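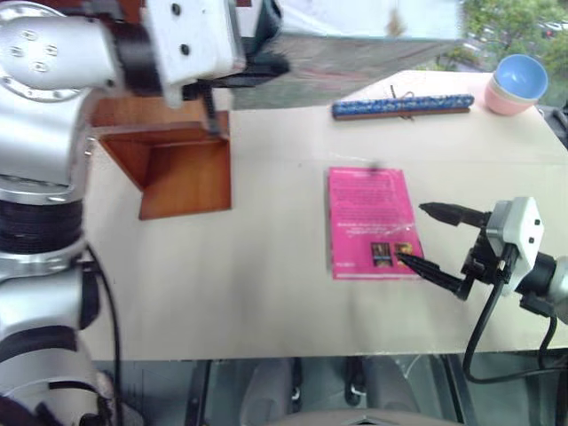
Operators wanted, gripper comparison, two-arm bench

Paid, part time. Start as soon as we can get you in.

We're the manipulation group at Drendden. Small team, one busy bench, too many finger designs and not enough hands to test them. Looking for 2 people to drive the arms through everyday tabletop tasks and tell us which fingers are rubbish and which aren't. No robotics background needed. Patience needed.

What the job is

You sit at the controls and run short tasks with both arms. Picking a book up off a flat table (harder than it sounds, thin edge, shiny cover). Shifting a wooden tray without tipping it. Taking one bowl off another. Passing things from left arm to right. Then we swap the fingers and you do the same again. And again.

Fingers under test at the moment: the long tapered ones we have now, the Hesari pads, and a softer tip from Zwahlen that Jagadeesh Rao is still trimming. Two controllers as well, the old one and Ullness. Ullness is smoother but laggy on the wrist, we think. We'd like numbers on that from people who haven't already made there minds up.

Each run gets logged. Success, drop, slip, gave up. Plus a line or two from you in plain words. "Tip skids on the cover" is a useful note. "Bad" isn't.

Target is 600 logged runs over the whole study, shared between the two of you. Sounds a lot. Most are under a minute.

Hours and pay

Three afternoons a week, days to be agreed. £119 per afternoon, paid monthly. Training afternoons paid the same. Contract runs until the runs are done, likely into the summer. Might be more after that when the new wrist cameras arrive, can't promise.

Breaks: 15 minutes every hour, and you do have to take them. Tired drivers skew the results.

You'll need

- steady hands and decent eyesight (glasses fine)
- to be OK doing the same thing over and over without speeding up or getting sloppy
- clear written English for the notes
- to be able to sit at a bench for an afternoon. If you need a different chair or set-up, say so, we can sort it
- to be 18 or over

Nice to have, not essential: gaming, sewing, model making, lab work, anything fiddly. Left handers very welcome, everyone here is right handed and it shows in the data.

Not looking for: people who have already worked on any of the three finger designs. Sorry. Including former students of Jannik's.

Safety bit

Arms are speed limited in this study and there's a stop button by each operator. Hands off the table while the arms are live, no exceptions. Long hair tied back, no lanyards, no loose sleeves. Florencia Rivadeneira does the induction, first afternoon, before you touch anything.

What we record

Camera video from the arms, joint positions, gripper force, your notes. Legs and sleeves of people at the bench do turn up in the video sometimes. Faces get blurred before anything is shared outside the group. You'll get a consent form with the offer, please read it properly. You can withdraw and still be paid for the afternoons you've done.

How to apply

Short email to Gilmar Barbosa via the contact page, subject line "gripper operator". Half a page about you, which afternoons you can do, and one fiddly thing you've done with your hands. No CV needed, no covering letter.

Closes Sunday, April 26, 2026. Trial sessions the week after, one hour, paid. We'll let evryone know either way.

Questions about the controllers or the logging, ask for Jannik Hollmann. Pay and contracts, Gilmar. Please don't ring the lab, the phone is next to the bench.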